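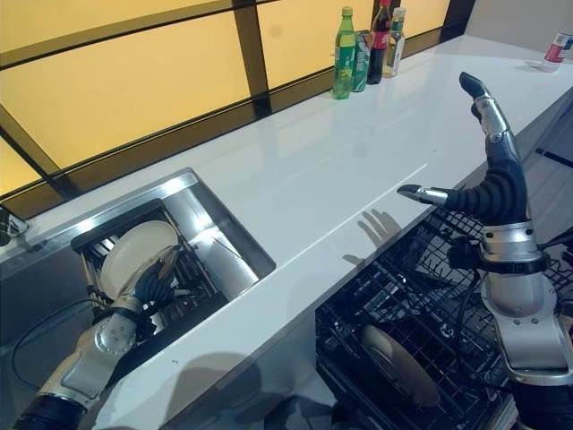
Kitchen robot still slow with the dishes

22 June 2023

The company Ornen has tested a robot with two arms in a kitchen in Brollwood. The task was simple: take plates from the rack in the sink and put them in the dishwasher. In 100 tries, the robot finished 40 without help. One plate needed more than 2 minutes. Ornen says glasses are still too difficult, and that the next test, with bowls, will start in April.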